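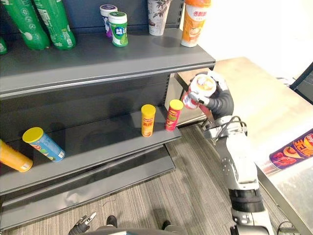
Figure 2.1 Snacks and drinks on metal store shelving.

Chapter 2
Why Things Sit Where They Sit

Walk into any small grocery and you are walking into a map of how people shop! Every shelf is a guess about what you will reach for, and the guesses are fun to pick apart once you know how. In this chapter we follow Raelene Cartwright through her first February running Kerkari, a corner shop with 17 feet of shelving and far too much tea. She moved the gum three times (sales rose 22 percent on the last try) and we will work out why.

Before you read on, sketch your own local store from memory. Which shelf did you draw first?

Key terms: eye level, facing, impulse buy, stock turn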